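October – hide notes, Pernelitz reedbed

In at 5:40, dark, mist right down on the water. Walked the long way by the pump house because the short path is under water again. Boots leaking, left one. Must sort that before the next trip.

Hide is up and stayed up. Two pegs had pulled on the lake side, pushed them back in and put a stone on each. The scrim has sagged at the lens opening so I pinned it with clothes pegs. Ugly but it doesn't flap now.

Plan was bitterns. No bittern. Heard something at 6:15 that could have been one moving in the reeds, could have been a coot having an argument. Water rail came out at 6:50, left side, crossed the gap and gone. Got 5 frames, one sharp. Shutter was down at 1/60 and I was lucky to get even that. ISO already higher than I like.

Lens notes for whoever takes the next turn: the zoom is fine at 200, soft at the long end wide open. Stop down if there's any light at all. The Lema tripod head creeps when it's cold, tighten, wait a bit, tighten again, then frame. Dont trust it first time. I lost a good heron shot because the whole thing nodded forward while I was drinking coffee.
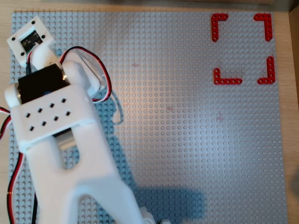
Page last changed: October, 21:10

Light got good at 7:30 and stayed good for maybe twenty minutes. Low sun through the mist, everything orange, reeds black against it. Shot 155 in that stretch, mostly teal and one pair of gadwall that kept turning their backs. Marsh harrier over the far bank, too far, took it anyway as a small bird in a big landscape. Like that one best so far. Horizon needs straightening.

Tried the low angle from the front flap, lying on the mat. Much better background, the far reeds go to nothing. But the mat is too short and the ground is soaking, elbows wet through in minutes. Bring the long mat from the Pralport kit. Also a bin bag. Also gloves with actual fingers.

Cards: first one full, second barely started. Copied both at lunch, checked the copies opened, haven't formatted anything yet. Leave them alone until the second backup is done please.

Keywording – we still have water rail under three diferent spellings. Pick one. I vote all lower case, no hyphen. The Flendon set from spring has no locations in it at all, needs doing before we forget which pool was which.

Battery gone by 9. Spare was in the car. Packed up, out the back way, nothing flushed exept one snipe by the ditch. No photo.

Next time: in by 5:15, low angle from the start, pre-focus on the gap where the rail crossed. Leave the big bag behind. Ask about the water level, if it comes up any more the hide has to move up the bank.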